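Kühlregal mit Schachteinsätzen

Offene Kühlregale für Becher, Schalen und Flaschen gehören zu den am besten durchdachten Möbeln, die ein Laden überhaupt besitzt.

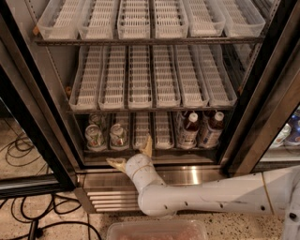 Als Schachteinsatz (auch Warenschacht, Bahneinsatz oder Spurbehälter) bezeichnet man einen langen, schmalen Behälter, der in einem Kühlregal von der Vorderkante bis nahe an die Rückwand reicht und Ware gleicher Größe hintereinander aufnimmt. Der Behälter selbst ist meist durchsichtig, auf seinem Boden liegt ein gerippter oder gitterförmiger Einsatz. Mehrere Behälter nebeneinander teilen ein Fachbrett in Bahnen, und schon hat jedes Produkt seinen eigenen Platz. Ein so einfaches Prinzip, und doch verändert es die gesamte Arbeit am Regal!

Begriff und Abgrenzung

Im Ladenbau wird zwischen dem Fachbrett (dem eigentlichen Regalboden), der Frontschiene und dem Einsatz unterschieden. Die Frontschiene schließt das Brett nach vorn ab und trägt häufig die Preisauszeichnung. Der Einsatz ist lose und lässt sich herausnehmen. Vom Vorschubsystem, bei dem eine Feder die Ware nach vorn drückt, unterscheidet sich der einfache Schachteinsatz dadurch, dass er ganz ohne bewegliche Teile auskommt. Wer den vordersten Becher herausnimmt, muss den nächsten von Hand nachziehen. Rollenbahnen wiederum nutzen eine leichte Neigung und sind vor allem bei Getränken beliebt, bei Desserts mit Kuppeldeckel aber weniger, denn die Becher kippen dort gern.

Aufbau

Ein typisches Möbel hat zwei bis fünf Ebenen. Die Behälter sollen so breit sein, dass der größte vorgesehene Becher mit etwas Spiel hineinpasst. Bewährt hat sich eine Zugabe von wenigen Millimetern je Seite; bei mehr Luft stellt sich die Ware quer, bei weniger klemmt sie, sobald ein Deckelrand übersteht. Im Katalog des Herstellers Brornen wird für die Serie Jin eine Traglast von 20 Kilogramm je Fachbrett angegeben, was bei gefüllten Bechern erstaunlich schnell erreicht ist, wenn man die Reihen bis hinten durchstellt.

Die Rippen am Boden sind ein wunderbares Detail. Sie halten den Becher ein kleines Stück über der Fläche, sodass kalte Luft darunter hindurchziehen kann und Tropfwasser nicht am Becherboden stehen bleibt. Gleichzeitig gleitet ein glatter Becher auf schmalen Rippen viel leichter als auf einer geschlossenen Platte. Wer einmal eine volle Reihe Obstsalat mit zwei Fingern nach vorn gezogen hat, weiß das zu schätzen.

Helle Einsätze haben sich gegenüber dunklen durchgesetzt: Flecken fallen sofort auf, und der Inhalt klarer Becher wirkt darauf frischer. Rote Beeren, grüne Minze oder Kiwi leuchten vor einem weißen Boden regelrecht.

Bestückung

Bestückt wird nach der Regel »das Ältere nach vorn«. Neue Ware kommt also hinter die vorhandene, was bei tiefen Schächten etwas Armlänge verlangt. Viele Läden nehmen deshalb den ganzen Behälter heraus, füllen ihn auf dem Arbeitstisch und setzen ihn wieder ein. Dabei gilt:

Behälter waagerecht tragen, besonders bei Kuppeldeckeln.
Nie zwei Sorten in einer Bahn mischen, auch nicht »nur für heute«.
Den ersten Becher bündig hinter die Frontschiene stellen, das Etikett nach vorn.
Becher mit Kuppeldeckel nicht stapeln.

Für die unterste Ebene empfehlen sich schwere und hohe Becher, die man von oben gut erkennt. Flache Schalen gehören nach oben oder in die Mitte, wo der Blick von vorn auf sie fällt. Gwendolyn Ruiz-Ortega, die für das Café Tornmont eine kleine Kühlwand mit 17 Bahnen geplant hat, plädiert in ihrem Leitfaden außerdem für mindestens eine freie Bahn pro Ebene. Sie dient als Ausweichplatz beim Umräumen und nimmt am Nachmittag die Sorte auf, die gerade am besten läuft.

Reinigung

Der größte Vorzug der losen Einsätze zeigt sich beim Putzen. Behälter und Gitter werden getrennt gespült, am besten mit lauwarmem Wasser und einem milden Reiniger. Sehr heißes Wasser kann klaren Kunststoff auf Dauer trüben, scheuernde Schwämme hinterlassen Kratzer, in denen sich Fruchtsaft festsetzt. Die Rippen reinigt man längs mit einer weichen Bürste. Vor dem Einsetzen müssen alle Teile vollständig trocken sein, sonst beschlagen die Wände der Behälter in der Kälte und vom Inhalt ist für eine Weile kaum etwas zu erkennen.

Im Café Tornmont wird das komplette Möbel jeden Februar ausgeräumt, auch die Frontschienen werden dann abgenommen. Clelero, ein Anbieter von Ersatzteilen, führt Einsätze in vielen Breiten einzeln, unter der Bestellnummer 1669 etwa das schmale Gitter für Trinkbecher. Ein gesprungener Behälter bedeutet also noch lange kein neues Regal.

Luftführung

Offene Kühlmöbel arbeiten mit einem Schleier aus kalter Luft, der meist von oben nach unten vor den Fächern herabfällt. Ragt ein Becher über die Frontschiene hinaus, stört er diesen Schleier, und die Temperatur in den Fächern darunter steigt. Auch an der Rückwand braucht es Abstand, damit die Austrittsöffnungen frei bleiben. Passende Schächte helfen hier ganz nebenbei mit, denn ihre Länge gibt vor, wie weit die Ware nach hinten und nach vorn reichen darf.

Verwendung

Verbreitet sind Schachteinsätze in Cafés, Bahnhofskiosken, Kantinen und Feinkostläden. Eine mittelgroße Kühlwand fasst etwa 200 Becher. Auch in privaten Vorratskühlschränken tauchen die Behälter inzwischen auf, dort vor allem für Joghurt und kleine Flaschen, und sie machen sich ganz hervorragend!

Siehe auch: Frontschiene, Kuppeldeckel, Luftschleier, Rollenbahn, Vorschubsystem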